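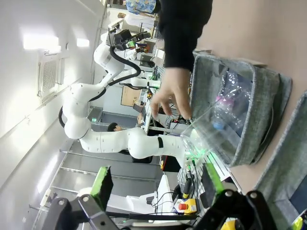
Open day at the Trakura lab, Ernport
By Stela Pascu

Print | E-mail this page

Five of us from the recycling group took the early train to Ernport for the Trakura open day. The doors opened at 9:30 a.m. and we were in by 9:40, after signing a sheet and picking up a sticker with our names on it. The lab is on the second floor of the old Histimwood building, up a wide staircase, and there is a freight elevator at the back if you ask for it.

I had asked to go mainly for the sorting table. Our own line at Schwaiger Street still has people picking bottles and cans by hand for most of the shift, and Verena Schnyder wanted to know if anything we saw could be used for training or for the small-volume jobs. The short answer is not yet, but there was more to look at than I had expected.

Yhon Marulanda met us at the door and took our group around. He runs the handling side of the lab. He told us they had 400 people signed up for the day, so each group got a slot at each station and had to move on when the next one came in. Ours was twenty-five minutes at the sorting table, which went fast.

The sorting table

The setup is simple to describe. There is a light beige table with rounded edges, and gray felt baskets standing on it. The containers are ordinary drink containers: plastic bottles, cans, glass bottles. White robot arms work over the table, each with a two-finger gripper. The fingers are black linkages with bright green pads on the tips, and the pads are what touches the bottle.

The job is to pick up a container and put it in a basket. Marulanda said they chose the felt baskets on purpose after trying hard plastic tubs. The arms kept catching the rim of the tubs and pushing them across the table, and the felt gives a little. Edeltraud Leitner asked why they did not just bolt the tubs down. He said they had done that for a while, but then the arms learned to work with baskets that never move, and in a real building baskets do move.

He also gave us some numbers. The lab has recorded 3,000 picks on this table so far, and 565 of those were glass. They want a lot more glass. It is the slowest part to collect, as a dropped glass bottle means stopping to clear the table and check the floor.

During the demonstrations the staff reach in by hand between runs and reset the containers. Clear bottles that have been crushed are the hard case, according to Marulanda. They have no fixed shape and the light goes through them. I can confirm that the same is true on our line, where a flattened clear bottle is the thing a new picker misses most.

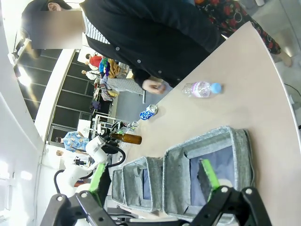
Page last changed: December

I asked about labels and caps. Our buyers want the caps left on, and some lines want them off. The Trakura people do not handle caps separately at this point. A bottle goes in as one piece with whatever is on it. Leitner thought this was fine for a first stage. I would have liked to see at least one run with caps sorted out, and I said so on the comment form.

Speed came up next. The arms are slow compared to a person – a good picker on our line would have the table clear while the arm was still on its second bottle. Marulanda did not argue with that. He said speed is set low on visitor days and that they would not run it much faster even with the room closed until the grip is more reliable on cans lying on their side.

On safety, there is a yellow emergency stop box with a red button on the bench. We were told to keep behind the tape on the floor unless a staff member called us forward, and to take off lanyards and scarves first.

The clothing corner

Past the sorting table there are racks of colorful clothes, and that part drew a crowd of its own. The idea is handling soft things, mostly taking a garment off the rail and laying it flat. We did not get a full turn there because the group ahead ran over. Hannelore Hubmann stayed behind for it and caught up with us at lunch. Her notes say the folding was not being shown that morning, only the hanging and unhanging, and that shirts with buttons down the front went better than knits.

Talk and questions

At 1 p.m. there was a talk in the seminar room, 2 speakers, slides, no handout. The first half covered how the arms are set up and was over the heads of most of us. The second half was more use. They went through picks that had failed and why, and I wish more vendors would do that. Glare from the ceiling lights was a bigger problem than I would have guessed.

Someone asked about cost. No price was given, as the lab does not sell the system. They do lend tables to partner sites for a few months at a time, and Schnyder has taken the contact form for that. We would need a level floor and a power supply separate from the conveyor, and we have one of those.

Practical notes for anyone going next time

Parking behind the building is for staff only. Use the lot by the ferry terminal. Lunch was soup and bread, paid in cash. The room gets warm by midday – leave your coat downstairs. If you want to see the sorting table properly, take the first slot. Our group will go over the notes at the next meeting, and Hubmann has the sign-up sheet for the spring visit.

Recent items
Glass collection: new route map for Ernport North
Baler repair at Schwaiger Street finished
Visit report: paper mill tour
What goes in the clear bag and what does not
Minutes of the recycling group, December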